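How Does a Robot Know What to Pick Up?

By Serpil Dursun
Posted 2/23/23

Think about the last time you reached into a box of toys. You looked, you saw the one you wanted, and your hand went to it. You probably didn't think about it at all.

A robot arm has to be told how to do each part of that. The telling is done by software, which is a set of instructions that runs on a computer. An arm with no software is a very heavy coat rack.

Step one: seeing

A camera looks down at the toys and takes a picture. To a computer, a picture is a long list of numbers. Each number says how bright or what color one tiny dot is. Nothing in the list says "cup" or "fish."

So the first program has to find groups of dots that belong together. This is called perception. Programmers train it with many pictures in which people have already drawn a line around each toy. After enough practice the program can draw its own lines. It still makes mistakes. A gray toy on a gray floor is hard, and so are two toys that touch. Shiny metal is hard too, because it reflects light and the program may think a bright spot is a thing.

Step two: choosing a grasp

Next the software decides where the fingers should go. Pick up a cup lying on its side and you will see there are several ways. You can pinch the rim or hold it around the middle. A program called a grasp planner tries out many ways inside the computer and gives each one a score. Ours is named Tinedden, and it keeps the 20 best grasps. Then it throws out any that would bump the fingers into a wall. Sometimes only 7 are left, and sometimes none, and then the robot has to choose another toy.

Step three: planning the path

Your arm bends at the shoulder, elbow and wrist. A robot arm has joints too, and they all have to turn at the right time. The path planner works out how to get the hand from here to there without hitting the table or the sides of the bin. It also has to remember the cables, which can get pulled if the wrist twists too far. 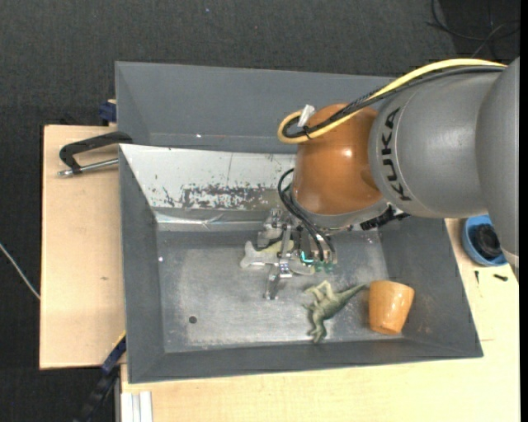

Step four: moving and checking

The last program is the controller. It sends orders to the motors and checks many times each second that the joints are where they should be. If a finger pushes on something too early, the controller can stop the arm.

Ayten Ağca writes the controller programs in our lab. When she changes one, she runs the arm slowly for the first 10 tries with her hand near the stop button.

Try it at home

You need a friend, a box and a few small toys. Close your eyes. Your friend is the software and you are the arm. Your friend may only say left, right, forward, back, up, down, open and close. See if you can pick up one toy in 15 orders. Then trade places.

Words to know

Perception: working out what is in a picture.
Grasp: a way of holding something.
Gripper: the robot's hand.
Controller: the program that tells the motors what to do.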